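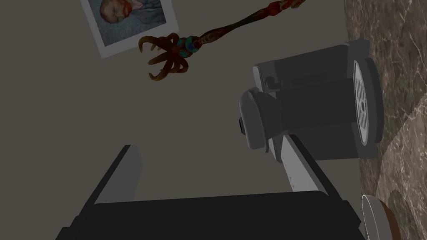
Finally moved the Genside drum machine to the front of the chain. Putting down what I learned in case it saves someone else an evening.

1/ The short version: clock everything from the Genside and stop using the laptop as master. I had the laptop sending clock over USB for two years and blamed the synths for timing that was coming from the computer.

2/ My setup is small. Genside for drums, a Soler mono for bass, an Evel poly for chords, and a cheap mixer. The laptop only records now.

3/ The Genside has MIDI out and thru on the back, plus an analog clock out. The clock out ships set to 24 pulses. The Soler wants 2 per beat. If your sequence runs far too fast, check that before anything else. 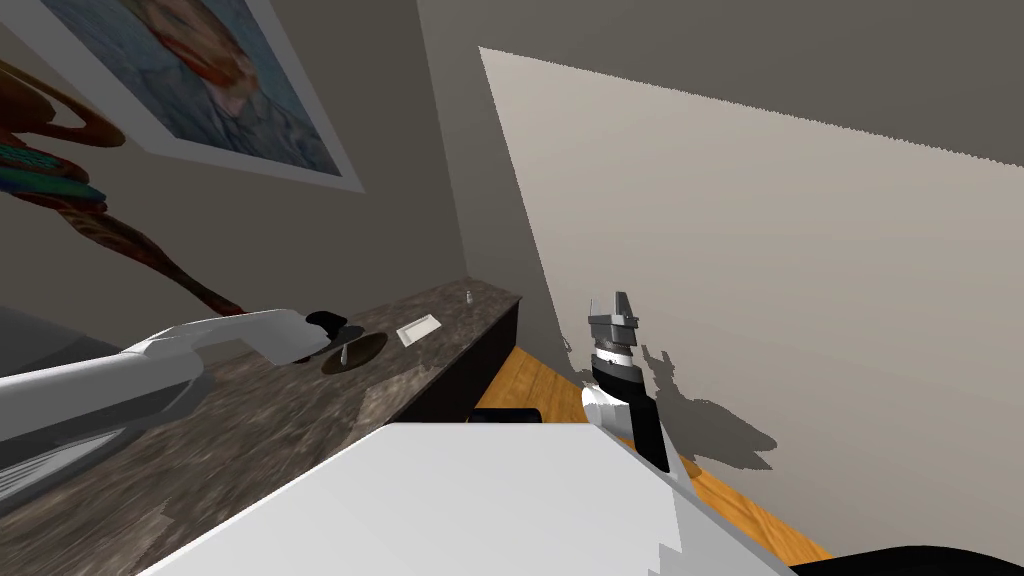
4/ Changing it is in the second page of the global menu. Hold Global, press Page, turn the third knob. Then you have to save the globals separately. Saving the pattern does not save them. I lost the setting twice this way.

5/ The Evel takes MIDI clock, but it also sends clock back out of the USB port by default. If both are plugged in you get a loop and the arpeggiator doubles up. Turn off "Clock Send" under System. It doesn't need a restart.

6/ On swing. The Genside does not send its swing over MIDI, only over the analog clock. So the Soler swings with the drums and the Evel stays straight. I thought this would bother me. With slow chords it doesn't matter, and with the arpeggiator I set the swing on the Evel by hand.

7/ The numbers on the two swing knobs don't match. What the drum machine calls 58 feels closer to 54 on the Evel. Go by ear.
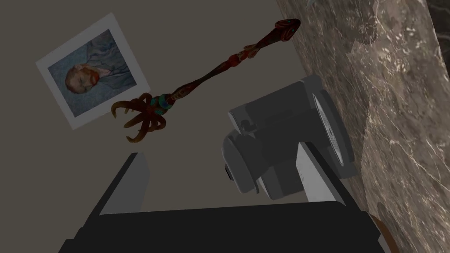
It also depends on tempo - under 90 the gap is wider and I usually end up turning the swing down on both.

8/ Cables. The analog clock wants a plain mono cable. I used a stereo one at first because it was the right length, and the Soler missed steps whenever I touched it. I swapped it for a 10 foot mono cable from Vomstead and the missed steps stopped.

9/ Recording. With the laptop out of the clock chain, your takes won't line up to the grid unless you set the tempo by hand. I type the Genside's tempo into the project, record a bar of clicks at the top, and slide everything over to match. It takes a minute. Long takes drift a little and I leave them.

10/ Someone is going to say buy a dedicated clock box. The one people recommend is 400 dollars. I could see it if you have a lot of gear or you play with other people's computers. For three machines I don't think you need it.

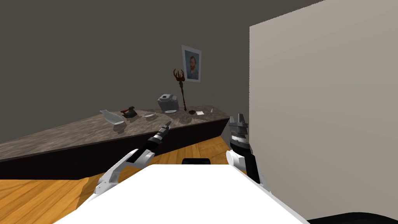 A reply from marlowpatch: I run the same poly and had the double arpeggiator problem for months. Clock Send was it. Does the setting survive a firmware update on yours?

11/ To the question above - no, it went back to on after the November update. All the globals did. Write them down before you update anything. I keep mine in a text file with the patch names.

12/ Next job is getting the Soler to take program changes from the Genside so the bass patch switches with the pattern. The manual says it works on channel 16 only, and so far I get the change one bar late. If you have this working, tell me which firmware you are on.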